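What Is Inside a Desktop Computer?

A desktop computer is a box of separate parts. Each part has one main job, and the parts pass electrical signals to each other along wires and thin metal paths. Most of the parts can be taken out and put back. When one wears out, a repair worker can often replace it and keep the rest.

This page explains the main parts, with most attention to memory. Words in the word list at the end are worth learning first if you have never seen the inside of a computer.

The case

The outer box is called the case or the chassis (say "CHASS-ee"). It is usually made of thin sheet metal. A case has three jobs. It holds the parts in fixed positions. It keeps fingers, dust and spilled drinks away from them. It also lets air move through, because electrical parts give off heat when they work.

A computer case that stands upright is called a tower. To work on a tower, a person shuts the computer down, unplugs it from the wall and lays it on its side. One side panel then comes off. On some cases the panel is held by screws. On others it is held by a latch.
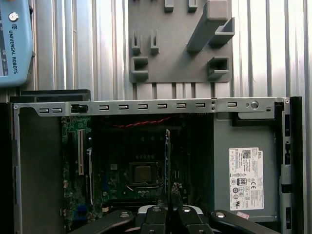
Air has to get into and out of a case, so the metal cannot be solid everywhere. Makers cut openings in it, called vents. On the Dell computer, the silver rail across the top of the open case has small rectangular slots cut through it, and a black plastic latch sits among them. A vent must be large enough to pass air and small enough to keep most objects out. If vents are blocked by a wall or a blanket, warm air stays inside and the parts heat up.

The motherboard

The largest flat part inside is the motherboard. It is a stiff board, often green, with many small parts attached to its surface. The color comes from a coating that protects the board. Under the coating are narrow copper lines called traces. A trace does the same job as a wire, but it is flat and fixed in place.

Long, narrow connectors on a motherboard are called slots. A slot lets a person add a part without joining any metal by heat. The part is pushed in, and metal contacts inside the slot press against metal contacts on the part.

Different slots have different lengths and shapes. A part made for one kind of slot will not fit another kind. This is done on purpose.

The power supply

Electricity from a wall outlet is too strong for the small parts of a computer, and it is the wrong type. The power supply changes it. It is a metal box with a cord socket on the outside and bundles of wires on the inside. A power supply normally has a printed label that lists how much power it can give.

A power supply must never be opened, even when it is unplugged. Some parts in it can hold an electric charge for a long time.

The processor

The processor, or CPU, follows the instructions in a program. It adds, compares and moves numbers, millions of times in much less than a second. It fits into a square socket on the motherboard. A lever beside the socket can be used to lock it down.

A processor gets hot when it works. A block of metal called a heatsink is placed on top of it to carry the heat away. Many heatsinks have thin fins, which give the air more metal to touch.

The memory

Memory is also called RAM, which is short for random access memory. It holds the things the computer is using right now. If you are writing a story, the words are kept in RAM while you type. When the power goes off, RAM loses everything in it. That is why you have to save your work to a drive, which keeps data without power.

RAM comes on a thin, narrow board called a module. The black rectangles on a module are memory chips. Along one long edge is a row of gold-colored contacts. Gold is used there because it does not rust.

A RAM module is put in like this:

1. Turn the computer off, unplug it and open the case.

2. Touch bare metal on the case. This removes static electricity, which can damage a chip.

3. Find the RAM slots. They are long and straight, and they are near the processor socket. In the open tower below, two black RAM slots are to the right of the socket, and both are empty. The module is above the left rim of the case, with its gold edge facing down.

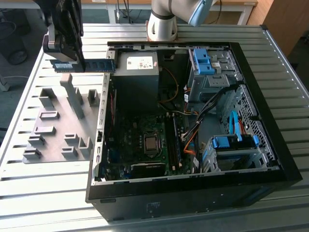

4. Line up the notch. The gold edge has a small gap in it, and the slot has a small bump. They match in one direction only.

5. Press the module straight down until the clip or clips at the ends of the slot close.

6. Put the side panel back before plugging the computer in.

An adult must do this job or stay with you for all of it.

The drive

A drive stores programs, pictures and saved files. It is often held in a metal frame called a drive cage, and some cages have a colored plastic handle that releases the drive.

Word list

Chassis: the metal case and frame of a computer.
Contact: a piece of metal that touches another piece so that electricity can pass.
Module: a small board that plugs into a larger one.
Socket: a place on the motherboard that holds a processor.
Trace: a flat copper line that carries signals.
Vent: an opening that lets air through.

Page last checked 13 May 2022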